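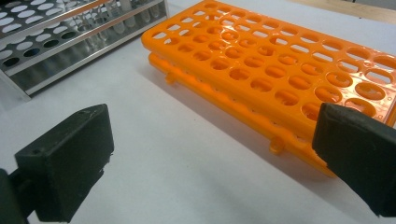 4.2 The open day at Devcombe

I wanted at least one part of this study to happen in front of people who had no reason to be polite to us, so we took the hand-held gripper to the Devcombe open day. It ran on a Sunday in May, from ten in the morning, and the teaching lab next door was running slime-making for children, so you can imagine the noise. Our stall was a white-topped table with the racks on it, the gripper, and a laptop showing the live view from the gripper's camera. That was the whole demonstration. Anyone who stopped could pick up the tool and have a go at moving a rack, and if they agreed (a form, a signature, and a parent's signature for under-sixteens) we kept the recording.

We gave every visitor the same short talk and then got out of the way. I had written a longer one, with a bit about the Avthorpe trials and how the demonstrations are turned into training data, and dropped it after the first three visitors because they were already reaching for the handle. The task was to bring the open jaws up to a rack, close on it, lift it and set it down again without knocking anything over. Each person had up to five attempts. In all, 36 visitors took part, and one of them came back after lunch and asked for another turn, which we let him have but did not record.

Most people were braver with the metal rack than I was! It had the glass tubes standing in it, and I had assumed visitors would leave it alone. The orange plastic one gave them much more trouble. Figure 3 shows the sort of approach we saw again and again: jaws open, the right finger already nearly up against the rack and the left one still out over bare tabletop. It's the foldable sort, with an upper panel full of holes and a second panel running underneath, and that gives you a choice of what to get hold of. Some visitors went for the top panel. Others tried to take both tiers at once, and a few, mostly children, simply pushed the thing along the table until it met something. I found the pushing very interesting and we have kept those recordings in, marked separately.

The uneven approach bothered me on the day. I had spent weeks at Avthorpe teaching our own team to centre the jaws before closing, and here were people bringing one finger in first and then shutting the other one on to it. Having watched the recordings back, I think they were using the near finger as a stop. You can feel it touch through the handle, so you don't have to judge the gap by eye. Our team's demonstrations hardly ever do this, and the Sutherland controller, which was trained on them, doesn't do it either.

A word on the fingers, as a reviewer of the earlier draft asked. They are the same black pair throughout, and the wear on the left one (its lower edge is quite ragged) is plain enough in Figure 3. We talked about fitting new ones before the open day and decided against it, so that the recordings would match the rest of the Braduto set.

Attempts were capped at 10 seconds in the earlier trials. We lifted that cap for visitors, and I'm glad we did, as plenty of them liked to stop halfway and ask a question with the rack in mid-air. Those pauses are left in the raw recordings and trimmed before training, using the method in Section 3.4.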